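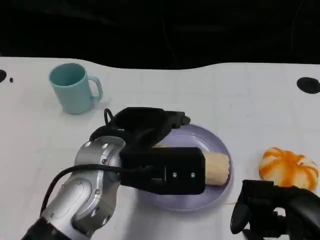

Ticket: Label printer skips every other label after update
Product: Metum shipping desk, v. 1,088
Site: Dollow warehouse, packing room
Priority: was Low, now High
Opened: Wednesday, February 6, 2019

Reported problem
Printer feeds one good label then one blank. Good, blank, good, blank. Started this morning after the Metum update went in overnight. Old jobs reprinted from history do the same thing. Packing slips on the laser printer are fine.

Orders still waiting: 145. Carrier truck comes at 4.

8:50
Power cycled printer. No change. Reseated the roll, closed lid, ran the feed button test. Feed button moves exactly one label, no blank. So the gap sensor is probably ok.

9:05
Printed the built in self test page by holding feed at power on. Prints clean. Leaning towards driver or Metum, not hardware.

9:20
Checked label size in driver: 4 x 6, correct. Checked label size in Metum: says "carrier default". Used to say 4 x 6, pretty sure. Changed it by hand, saved, printed. Same thing. Went back in and it says carrier default again. Setting won't stick.

9:40
Logged in as admin and tried again. Sticks now, but still good/blank/good/blank. Ugh.

10:15
Called Zimard support (they handle Metum for us). On hold 20 minutes. They asked me to uninstall the driver and put it back. Did that on packing PC 1. Now it prints nothing at all, job sits in the queue and says "printing". Restarted the spooler, came back to the original problem. So no gain there but at least we're back where we were.

10:50
Tried a different roll, new box from Lukáč. Same. Tried the same roll on packing PC 2, which did NOT get the update overnight becuase it was switched off. Prints perfect. No blanks.

Do not turn on updates on PC 2 please. I taped a note on it.

11:10
Moved all printing to PC 2. Slow but the orders are going out. Lowering the panic level a bit.

11:45
Compared settings side by side on both PCs. Only difference I can find is under Metum > Output > Page: PC 1 has "add end of job page" checked. PC 2 doesn't have that option on the screen at all, must be new in this version. Every label goes out as its own job, so an end page after each one would come out as a blank label.

Unchecked it, saved as admin, restarted Metum.

11:55
Printed three labels on PC 1. No blanks. Printed 20 more from the real queue. All good.

Put the label size back to carrier default to see if it mattered. It didn't. Left it at 4 x 6 anyway.

Fix
Metum > Output > Page > uncheck "add end of job page". Has to be done from the admin login or it wont save. Restart the program after.

Still open
- Wrote to Zimard asking why it's on by default. No answer yet.
- Regular logins can't save output settings, no error message either, it just drops them. Same complaint we sent them in November. Should be its own ticket.
- We wasted a good part of a roll. Rolls are 1,000 labels, need to reorder from Lukáč before the end of the week.
- PC 2 still needs the update at some point. After hours, and uncheck the box before anyone prints.

Status: workaround in place, keeping open until Zimard replies.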